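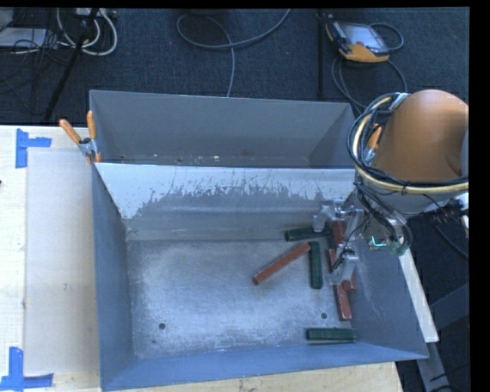
## Weekly service for the bin-picking cell

This procedure covers the block-sorting cell in the back bay at Kendale. It applies to the arm, the gripper, the two-section metal bin and the cabling between them. Plan on 30 minutes if nothing is wrong. The longer jobs, such as replacing a finger joint or redoing the hand-eye calibration, have their own pages.

You need:

- the cell logbook
- a 2.5 mm and a 4 mm hex key
- lint-free cloths and isopropyl alcohol
- a soft brush
- blue tape
- cable ties, medium
- a flashlight

## 1. Park the arm and lock it out

1. Let the current pick finish. Don't stop the arm with a block in the fingers unless you have to.
2. On the handheld controller, switch to manual and call up the PARK position. The arm should end up clear of the bin, with the gripper at a height you can reach without leaning over the table.
3. Open the fingers fully.
4. Press the emergency stop, then turn off the motor supply and hang your tag on the switch.
5. Wait for the lights on the wrist board to go out before you touch any wiring. If they stay lit with the supply off, stop there and tell Zane Ķēniņš.

Keep the handheld controller where you can reach it, and keep its cable out of the path between the table and the power strip.

## 2. Empty and clean the bin

Take out all the blocks, red and green, and put them in the tray. Wipe any that feel greasy. Set aside blocks with crushed corners, because the planner treats them as full length and the fingers will close on air.

Brush the floor of the front section toward you and pick up the grit with a damp cloth. Go over the small holes in the floor with the brush. Chips collect there and get under the blocks.

The divider takes most of the abuse. The fingers run along it whenever the planner goes for a block lying against its foot, and the coating scrapes off in streaks. Scrapes are fine. What you are looking for is:

- a burr you can catch with a cloth
- a dent deep enough to hold the edge of a block
- a top edge that is no longer straight

File burrs flat. Dents and bent edges go in the logbook with a sketch of where they are.

Do not polish the floor. A brighter floor gives the depth camera more reflections to deal with, and we already lose points on the shiny patches. Pleltden used a metal polish on their bin and spent a month tuning thresholds to get back where they started.

## 3. Check the clamps and the bin position

The bin is held by spring clamps with orange handles at the ends of the divider. Push on the bin with the flat of your hand from each side. It should not move. If it does:

1. Take off one clamp at a time.
2. Clean the jaws and the sheet metal under them.
3. Refit the clamp so the jaws sit square on the metal. A clamp that bites at an angle will creep.

Next look at the flat panel on the table beside the bin. The corner marks in blue tape show where its outer corners belong. Line the panel up with the marks and press the tape down again. If a mark has started to lift, lay the new tape before you peel off the old one, otherwise you lose the reference.

## 4. Inspect the gripper

Use the flashlight for this. Work from the wrist down to the fingertips.

- **Joints.** Move each finger by hand through its range. It should be smooth with no side play. A gritty feel means dust in the joint. Brush it out and put a drop of light oil on the pin.
- **Screws.** Check each one with the hex key. Snug is enough. The threads are in aluminum and will strip.
- **Fingertips.** Wipe with alcohol. Look for red or green paint from the blocks, which builds up into a slick film and makes grips slip.
- **Wires.** The thin wires at the finger joints should flex freely and never go tight when the finger opens. Replace any wire with bare copper showing.

Write the cycle count in the logbook. Finger joints are changed every 3,000 cycles, whether or not they feel worn. The Grevlow joints we tried in June didn't last to 900, so if you find any of those left in the drawer, throw them out.

## 5. Check the cable bundle

The bundle beside the big orange link carries the black and gray cables and the cream-colored hose. It has to be long enough for the wrist to turn and short enough that it doesn't hang into the bin.

1. Feel along the hose for flat spots and cracks, especially next to a tie.
2. Check that the ties are tight enough to hold the bundle together but still let the hose slide a little.
3. Look at the thinner cables running down toward the gripper. They should curve past the circuit board without rubbing on it.
4. Cut and replace any tie that has gone brittle. Trim the tails flush. A sharp tail will saw into the hose.

On the floor, clear any cable loops away from the table supports and from the foot of the stand.

## 6. Restart and test

1. Remove your tag, turn on the motor supply and release the emergency stop.
2. Jog the arm at low speed from PARK to the point above the front section. Watch the bundle, not the screen.
3. Open and close the gripper 5 times with nothing in it.
4. Put the blocks back and spread them over the floor. Leave one green block flat against the front wall and one against the foot of the divider. Those are the hard ones.
5. Run the Navickas test routine in automatic at half speed.

If the gripper touches the divider hard enough to trip the force limit, check the bin position again before changing anything in software. If it misses the block at the front wall by the same distance each time, the calibration has drifted and you need the calibration page.

When the routine finishes without a fault, set the speed back to normal, sign the logbook and note any parts used.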